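おかしの小ぶくろ、なんで1まいずつ入ってるの?

おやつのたな シリーズ「ふくろと箱のはなし」
読む人:小学校3年生くらいから。むずかしい字はとばしてOK

きょうは小ぶくろの話。いそいでいきます。書くことがいっぱいある。

箱をあける。中にまた、ふくろ。そのふくろをあけて、やっとおかし。めんどくさいなあ、と思ったことない? 私はある。小さいころは毎回思ってた。はやく食べたいのに、ふくろが2回も出てくる。

この、1つずつふくろに入れることを「個包装(こほうそう)」といいます。「個」はひとつひとつ、「包」はつつむ、「装」はよそおう。ひとつひとつに服をきせる、みたいな字。いい字だと思う。

では、なんで服をきせるのか。

1 てきは空気の中にいる

パリパリのおかし。せんべい、クラッカー、麦をうすくやいたもの、なんでもいい。あれがパリパリしているのは、中に水がほとんどないからです。

やく前の生地には水がたっぷり。やくと水がにげていく。のこるのは、うすいかべと、すきま。かむとかべがいっぺんにわれて、パリッと音がする。

ところが、空気の中には水がいる。見えないけどいる。水じょう気という、目に見えないつぶになった水です。お風呂あがりのかがみがくもるのも、つめたいコップの外がぬれるのも、こいつのしわざ。かわいたおかしは、この水をどんどんすいこみます。すいこむとかべがやわらかくなって、かんでもわれない。ぐにゃ。これが「しける」。

つゆの時期は早いよ。まどをあけた台所に出しっぱなしにすると、夕方にはもうあやしい。冬のかわいた日だと、けっこうもつ。

てきはもうひとつ。酸素(さんそ)。人間には大事だけど、おかしの油にはこまった相手。油と酸素がくっつくと、へんなにおいになる。古いポテトチップスのにおい、わかるかな。ねんどみたいな、ペンキみたいな。あれです。種やナッツが入ったおかしは油が多いので、とくに気をつけるところ。

あと光。光があたると、油がいたむのが早くなる。色もうすくなる。だからぎんいろの内がわのふくろがあるわけ。

水じょう気、酸素、光。ほかにも虫とか、においとか。せっけんのとなりに置いたクッキーがせっけんのにおいになった、という悲しい話もあります(私の話)。

2 大きいふくろじゃだめ?

だめじゃない。すぐ食べきるなら大きいふくろで十分。

でも、一度あけた大ぶくろは、次にあけるたびに新しい空気が入る。さいごの1まいは、何回も何回も空気にさらされている。小ぶくろなら、あけるのはその1まいだけ。のこりは工場を出たときのまま、ねむってる。

くばるのもらく。手がよごれない。遠足に持っていける。ポケットに入れて、われて、こなになっても、こなはふくろの中。(わらない方がいいけど)

いいことばっかり書いたけど、こまることもある。ゴミがふえます。これはほんとう。おかしのかさより、あきぶくろの山のほうが大きいことだってある。この話はあとで、7でやります。

3 うすいのに何枚もかさなっている

小ぶくろのうすい紙みたいなやつ。あれを「フィルム」といいます。1まいに見えるけど、ちがう材料をはりあわせたものが多い。

いちばん外がわ。字や絵をいんさつするところ。やぶれにくい材料。
まん中。水や酸素をとおしにくい層。アルミをうすーくつけることもある。
いちばん内がわ。熱でとけてくっつく層。

内がわの層がだいじ。機械がフィルムをつつの形にまるめて、うしろで合わせて、熱でぎゅっ。これで、うらにたてのすじができる。家に小ぶくろがあったらうらを見て。まん中にぴらぴらしたすじがあったら、それです。つぎに下をぎゅっ。おかしを入れて、上をぎゅっ。切る。できあがり。

まくらみたいな形になるので「ピロー包装」。ピローは英語でまくら。おぼえやすい。

はしっこがギザギザのものもある。あれは、どこからでも手で切りやすくするくふう。まっすぐのはしだと、力がぜんぶに広がってしまって切れない。ギザギザの谷に指の力があつまって、そこからぴりっとさける。切りこみがひとつだけのふくろもあって、その場合はちゃんと切りこみをさがすこと。歯であけるとおこられます。

とうめいなまどがついたふくろもあるよ。まどから中のおかしが見える。まどのところはアルミがない。光は入る。でも中身が見えると、えらぶときにうれしい。作る人は、光から守ることと、見せることと、どっちをどれだけ、と考えてきめてる。むずかしいしごとだ。

4 Brurktonの工場の数字

数字がすきな人のためのコーナー。きらいな人はとばして5へ。

Brurktonという町のおかし工場を見せてもらったとき、メモした数字がのこってたので書いておきます。字がきたなくて読むのに時間がかかった。

包む機械が1分間に作る小ぶくろ:235こ
からっぽの機械にフィルムをかけなおす時間:11分
1回にやける鉄板のまい数:64まい
ためしにふくろに入れて、落としたり、ゆらしたりするおかしの数:やく1,000こ

さいごのがいちばんびっくりした。ゆらすためだけの台がある。トラックにのったつもりでガタガタガタガタ。そのあとあけて、われたのが多かったら、ふくろの中の空気をふやしたり、箱の大きさをかえたりする。

ふくろがぷくっとふくらんでいるのは、クッションのため。ちっ素という、おかしをいためない気体を入れることもある。「空気ばっかりでずるい」と言う子がいるけど、つぶしてみるとわかる。空気のないふくろは、すぐこなごな。

5 おもての字、うらの字

おもては、お店で手にとってもらうための面。名前がどーん、写真や絵がどーん。
うらは、まじめな面。字が小さい。でも読むとおもしろいのはうら。

うらに書いてあること、だいたいこんなの。

名称 …… ほんとうのしゅるい。かっこいい名前のおかしも、ここでは「焼菓子」とか「ビスケット」とか。
原材料名 …… 使ったもの。多い順。いちばん前に「砂糖」とあったら、さとうがいちばん多い。
内容量 …… どれだけ入ってるか。
賞味期限 …… おいしく食べられる日。あけてない場合だよ、あけたらべつ。
保存方法 …… 「直射日光、高温多湿をさけて」がおおい。つまり、日なた、暑いところ、じめじめはいや。
栄養成分表示 …… 熱量、たんぱく質、脂質、炭水化物、食塩相当量。

賞味期限と消費期限はちがいます。消費期限は、おべんとうやケーキみたいにいたみやすいものにつく。こっちはすぎたら食べない。まぎらわしいね。漢字のさいしょの1字だけちがう。「賞」は味わってほめる、「消」はきえる。

それとアレルギーのこと。小麦、卵、乳、落花生(ピーナッツ)などは、食べると体のぐあいがわるくなる人がいる。だから書いてある。友だちにおかしをあげるときは、うらをいっしょに読む。外の箱にしか書いていないこともあるので、箱はすぐにすてない。ここ大事だからもう一回、箱はすぐにすてない。

6 外国のおかしの字を読んでみる

日本のおかしばかりだとつまらないので、中国語のふくろでやってみよう。漢字だから、なんとなく読める。なんとなくが楽しい。

たとえばこれ。

南瓜籽燕麦脆片

むずかしい? ばらばらに切る。

南瓜。これは読める人もいるはず。日本語でも「南瓜」と書いてかぼちゃ。中国語でもかぼちゃ。おなじ。

籽。見たことない字。左に「米」、右に「子」。種という意味です。かぼちゃの種、できた。

燕麦。燕はつばめ。つばめの麦? 日本語でも「えんばく」といって、オーツ麦のこと。オートミールのもと。つぶのつきかたが、とぶつばめみたいに見えるからだとか、いろんなせつがあるらしい。

脆片。脆は「もろい」。こわれやすい。おかしのときは、サクサク、パリパリのこと。片は「かけら」「うすいもの」。

つなげると、かぼちゃの種とオーツ麦のうすくてパリパリのやつ。
ほら、読めた。

「もろい」なんて、日本だとちょっと弱そうで、おかしの名前にはあまりつけない。中国語だと、おいしそうな字になる。おなじ漢字でも気分がちがうんだなあ。

ついでに、かぼちゃの種の話。かぼちゃを切ったときに出てくる白い平たい種。あの白いのは、から。からをむくと、中はみどり色です。おかしに入っているみどりのつぶは、からをむいた中身。さいしょからからがほとんどないしゅるいのかぼちゃもあって、種をとるために育てられてる。りっぱ。

オーツ麦のほうは、背の高い草。穂がたれて、つぶがぶらさがる。馬のえさとしても有名。つぶをむして、ローラーでぺたんこにすると、オートミールになる。おかゆにしたり、やいてかためたり。やくと、こうばしい。

7 あきぶくろと箱のゆくえ

食べたあと。ここから、かたづけの話。

テーブルの上に、あけてないふくろと、あけたふくろがまざると、どれがどれだかわからなくなる。つまんでみたら、からっぽ。がっかり。またからっぽ。

なので、あけたらすぐ、あきぶくろのばしょをきめる。紙をくるっとまいて入れものにしてもいいし、いらないはがきを折ってもいい。私はコップに入れてしまって、あとでお茶をそそぎそうになったことがある。コップはやめよう。

わけ方。
フィルムのふくろ → プラスチックのところが多い(プラのマークを見る)
紙の箱 → 紙。ひらいて、つぶして、たいらに
かわかすための小さいふくろ(シリカゲルとか) → 食べない! ぜったいに食べない! すて方は町できまってる
おかしのかけら → おさらにあつめてから、生ゴミ

すんでいる町によってルールがちがいます。うちの町の表をれいぞうこにはっておくこと。おとなりの町ではだめでも、うちではいい、があるから、ひっこした子はとくに。

箱のたたみ方もちょっとだけ。やぶかない。のりでついているところをさがす。だいたい横か、底。つめでぺりっとはがすと、1まいの板にもどる。これを「展開図」といいます。算数で出てくるやつ。かどがどこにくっついていたか、さわりながら見ると、テストでちょっととくする。たぶん。

あきぶくろをむすんで小さくする人もいるけど、むすぶと機械でわけにくいという町もある。たいらのまま入れるのがぶなん。

8 箱にならべるゲーム

のこったふくろをかたづけるとき、ただ入れるとつまらない。うちでは「Awan」というゲームにしてます。いとこが小さいときにつけた名前で、意味はない。

やり方。
箱をひとつ用意。ふたはあけたまま。
小ぶくろを、たてに立ててならべる。ねかせない。
おもての名前が、上からのぞいて見えるように。
おなじしゅるいは、となりどうし。
たおれたらやりなおし。

立てると、どれがのこっているか、ひと目でわかる。本だなとおなじ。ねかせてつむと、下のやつが見えないし、下がわれる。

さいごのほうになると、ふくろがへって、たおれてくる。そしたら箱を小さいのにかえるか、すきまに紙をまるめて入れる。ここまでくると、うまい人とへたな人の差がでます。うまい人はそっと入れる。へたな人(私)はドン、と入れてぜんぶたおす。

もようのはでなテーブルクロスの上でやると、むずかしさアップ。ギザギザやひし形のもようの中だと、小さいごみがかくれる。あきぶくろの切れはしを見おとさないように、さいごに手でさっとなでてかくにん。

9 やってみよう「パリパリしらべ」

自由けんきゅうにどうぞ。8月にあわてる人、これならまにあう。

用意するもの。おなじしゅるいの小ぶくろのおかし、おさら、ふたつきの入れもの、紙とえんぴつ。

朝の9時に、ひとつはふくろから出しておさらへ。もうひとつは、ふくろから出して、ふたつきの入れものへ。さいごのひとつは、ふくろのまま。
おなじつくえの上に置く。
夕方の5時に、指でわって、音をきく。
どの音がいちばん高いか、どれがわれにくいか、書く。

ここで大事なのは、おさらに出してあったおかしは調べるだけにすること。食べてくらべたい人は、おうちの人にきいてから。ほこりがのってるかもしれないしね。

天気も書いておく。雨の日と晴れの日で2回やると、ずっといいけんきゅうになる。しめり気をはかる道具があれば、数字もいっしょに。

グラフにするなら、音の大きさを自分で「大・中・小」ときめて表にする。きかいがなくても、それでりっぱな記ろくです。耳はわりとあてになる。

よくあるしっぱい。
とちゅうで食べちゃう。
どれがどれかわからなくなる(おさらに名前をはろう)。
ねこがくる。

10 ことばのまとめ

個包装 …… ひとつずつ包むこと
フィルム …… ふくろの、うすい材料
ピロー包装 …… まくらの形の包み方
しける …… 空気の中の水をすって、やわらかくなる
酸化(さんか) …… 酸素とくっついてかわること。油のにおいがかわるのもこれ
展開図 …… 箱をひらいた形
籽 …… 種。中国語の字
脆 …… もろい。おかしならパリパリ

もっと読みたい人は、図書室の「食べもの」か「工業」のたな。「包装」「パッケージ」でさがすと、けっこうある。

あ、書きわすれ。小ぶくろをあけるとき、上を持ってひっぱりすぎると、中身がとんでいきます。りょうほうの手で、近くを持って、ちょっとずつ。はしのギザギザを使う人は、ふくろを少しかたむけて、おかしを下によせてから。
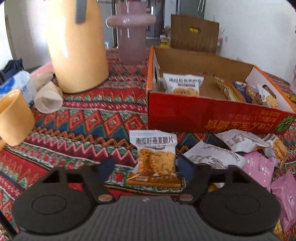
あけたら、まず半分だけ出す。ぜんぶ出すと、持つところがなくなって手がべたべたになるし、かけらもおちる。ふくろを持ち手にして、下のほうはさいごまで入れたまま食べるのがこつ。こながのこったら、ヨーグルトにかけるとおいしいです。

次の回は「かんづめのふた」。10月にのせるつもりで、いま、かんを集めているところです。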